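Inspection checklist for loaned accordions, with comments
Clendance Folk Music School, instrument store

Use one sheet for each instrument. Fill it in when the accordion comes back from a pupil and again before it goes out. Write "good", "watch" or "stop" beside every point. If you write "stop", the instrument stays in the store until a repairer has seen it. The comments under the points are mine, from doing this work at two schools. They are longer than a checklist normally wants, but new colleagues asked me for them.

Sheet filled in below: instrument 36, a Zukurik piano accordion, returned in May.

1. Case and locks
Both locks close and open without force. Handle is tight, no screw comes out.
Result: watch
Comment: The left lock opens by itself when the case stands on its side. I put a luggage strap round it for now. Please do not give out this case without the strap, it is heavy enough to break a toe.

2. Shoulder straps
Look at the leather where it bends round the bracket. Pull each strap strongly, with the bellows closed.
Result: stop, then good
Comment: The right strap had a split at the lower bracket, the length of a thumbnail. Changed for a new pair from the Mapplebeck shop. I always change both, because a new one and an old one stretch differently and the child sits crooked.

3. Brackets and screws
Turn every bracket by hand. It must not move. No sharp edges.
Result: good

4. Bellows straps
Top and bottom closed, press studs hold when you lift the instrument a little.
Result: good
Comment: The bottom stud is stiff. Better stiff than loose.

5. Bellows, air test
Open the bellows halfway, press no key, and let the bass side hang while you hold the treble side with two hands. Count the seconds until it is fully open. We accept 15 or more.
Result: good
Comment: Do this sitting down, over a table with a blanket. The first time I did it standing and I nearly lost a Farka with 100 bass buttons, an odd old model which nobody could have replaced for us.

6. Bellows, corners and tape
Look at each metal corner. Run a finger along the tape between the folds.
Result: watch
Comment: Two corners are a little lifted and they catch on a wool jumper. I pressed them down with a cloth and flat pliers. Look again next time.
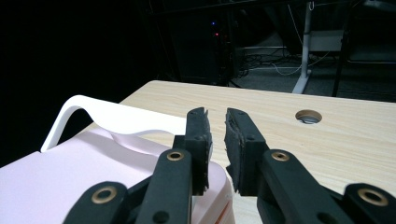
Can a pupil go on playing when the bellows lose a little air?
For a few weeks it is possible, if the air test is only slightly short and the sound is even. After that the pupil learns to pull too hard, and the shoulders begin to hurt. Put "watch", write down the seconds, and repeat the test at the next lesson.

7. Treble keys
All keys come back up at the same speed and stand at one height. No key clicks on its neighbour.
Result: watch
Comment: The low F is slow. Usually it is dirt or a sweet paper. I did not open the keyboard, this is for the repairer.

8. Bass buttons
Press each button alone, slowly. None stays down inside the plate.
Result: good
Comment: If one is stuck, do not fish for it with a needle. We paid for that once.

9. Register switches
Each switch goes fully down and the sound changes.
Result: good

10. Reeds
Play every note both ways, opening and closing, quietly and then loud. Write down any note which is silent, late or out of tune.
Result: watch
Comment: The A above middle C speaks late on closing. On the pull it is fine.

11. Smell and damp
Smell at the bellows with the instrument slightly open. A cellar smell means mould.
Result: good
Comment: I know it looks funny. Mould goes into the leather of the valves, and also into the lungs of the person who plays. An accordion with this smell must be kept apart from the others, in its own case – never on the shelf beside the melodeons.

12. Weight for the player
The pupil can put it on alone, sitting, and take it off alone.
Result: not tested, no pupil present
Comment: This point is forgotten very often. Please do it on the day of giving out, with the parent in the room. For small pupils we have the lighter instruments on the lower shelf.

13. Label
Inside the case and under the bass strap. Number readable, telephone of the school readable.
Result: good
Comment: The serial number 1512 is stamped on the back also, and it agrees with the loan book.

Decision: may go out after the low F is repaired and the late A is looked at. Until then, red tag on the handle.

Blank sheets are in the drawer under the metronomes. When you take the last one, copy ten more.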